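4.2 What the collectors said about their own work

The vendor material from Surnelis describes home data collection as "light, flexible and skill-building." We treated those three words as claims to be tested against the shift logs and interviews, and only the second held up well. Collectors did choose their hours. Whether the work was light depends on who is asked and at what point in the shift.

The collectors at the Stasiv site handle clothing, towels and bedding in furnished rooms, using hand-held grippers in place of their own fingers. The recordings go to Drillitz, which trains folding and dressing-aid robots on them. Before the grippers came in, most of the same people were employed by Stasiv as home aides. Management calls the change a move up. Pay per hour did not change, and the job title did.

Ximeng Gu, who had four years as an aide, told us that the hardest part was slowing down. "With my hands I'm done before I think about it. With the tool I have to think about every sleeve." Dehua Fang said much the same and added that her wrist hurt by the second hour. The company's handbook asks for a break after every 79 recordings. It doesn't say how long the break should be, and in practice the collectors settled this among themselves. 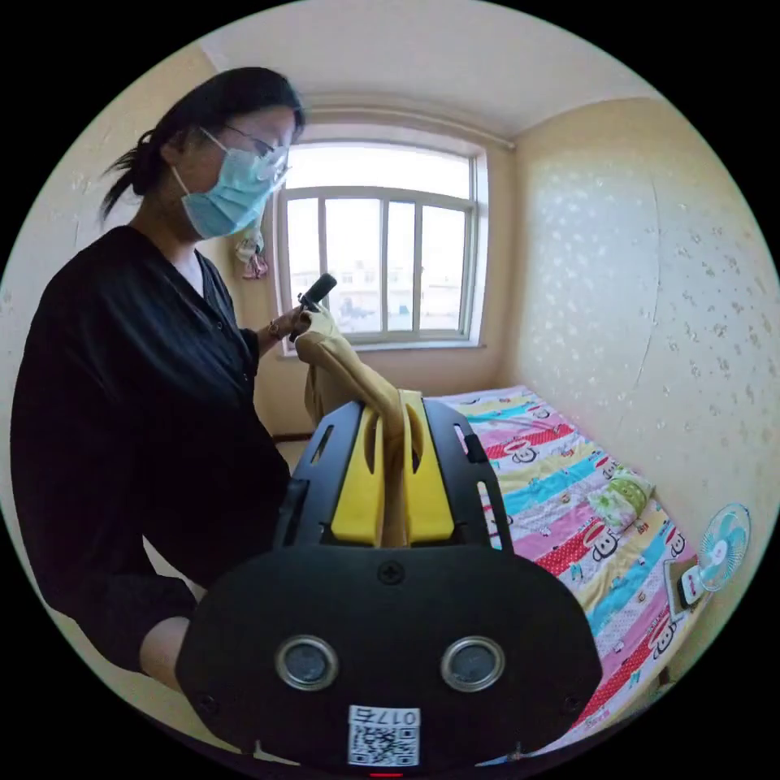
Figure 2. Collection work with a hand-held gripper and a fabric item in a bedroom.

We are less sure than Drillitz that the skill carries over in the direction it claims. A collector learns to hold cloth in a way that a two-fingered tool can manage. That is useful to the firm. It is hard to see what it does for the collector, and none of the people we interviewed could name another employer who would pay for it. Junhao Qiu, the site lead, suggested quality review as a next step. Stasiv had filled one such post by February, and it went to an outside hire.

The acceptance rate deserves more attention than it has been given. Of 1644 recordings submitted in the period we looked at, 400 were rejected, and rejected recordings were unpaid. Collectors were not told which fault had been found. Baoshan Meng (interview, 5th February) described sending in the same task three times and having the third accepted, with no idea what she had done differently. Surnelis puts the rejections down to a learning curve, but its logs don't separate new collectors from experienced ones, so the claim can't be checked.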